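Skornen Household Terms List
Data card and notes for users

Release: August 2018
Maintained by: Groter Language Archive
Contact for corrections: Kerttu Hyvönen

Summary

The Skornen Household Terms List is a collection of everyday words for things kept in the home, gathered from speakers in the Skornen valley and the neighboring town of Ahonen. It holds 683 entries. Each entry gives a local word, its standard equivalent, the part of the valley in which it was recorded, and, where the speaker offered one, a short sentence showing its use.

The list is intended for dictionary work, for teaching, and for general study of regional speech. It should not be used to estimate how many people in the valley still use a given word.

Contents

The release consists of 2 files. The first contains the entries. The second contains the sentences, linked to the entries by number. Of the 683 entries, 565 have at least one sentence. Both files are plain text with tab-separated columns and open in any common spreadsheet program.

Columns in the entry file:

number – permanent and never reused, even when an entry is withdrawn
word – spelled according to the Dundar guide, second edition
standard – the closest everyday equivalent
room – kitchen, bedroom, entry, cellar, yard or other
place – upper valley, lower valley or Ahonen
note – free text, often blank

How the words were collected

Interviews were held in speakers' homes by Moataz Abdel Hamid and Juniper Holloway. In all, 55 speakers took part. Speakers were asked to name their own belongings in whatever order they liked, and the interviewer did not suggest words. Sessions were recorded in sound only, and the recordings are not part of this release.

Small personal items gave the richest material. The bedroom section has several words for hair clips alone, separating those that grip with teeth from those worn mainly for show, and a further set for the box or tin in which such things are kept together.

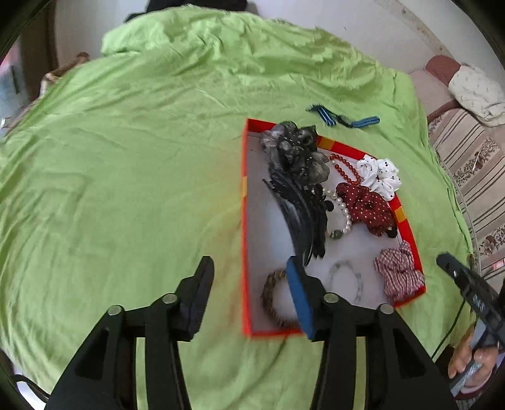 Jörg Voß writes that his relatives in the lower valley would never have used one word for both a box and a tin, and he asks that entries joining the two be split. The comment has been accepted for the lower valley. Entries from the upper valley and Ahonen remain joined, as speakers there used the same word for either and confirmed this when asked.

Known limits

Older speakers are more strongly represented than younger ones. The cellar and yard sections are thin, as most interviews took place indoors. A few words were given by a single speaker and could not be checked with anyone else; these carry the mark "single" in the note column.

Spelling was settled by Hipólito Núñez after all interviews had been transcribed. Vowel length is shown only where it changes the meaning – users who need full pronunciation should write to the archive.

Changes from the May draft

The column formerly named "area" is now "place." Duplicate entries in the kitchen section were merged, and the lower entry number was kept in each case. Speaker initials have been removed from the note column.

Use and citation

The list may be copied and adapted for any noncommercial purpose, provided the archive is named. Suggested form: Groter Language Archive, Skornen Household Terms List, 2018.

Corrections should give the entry number and, if possible, the village in which the word was heard.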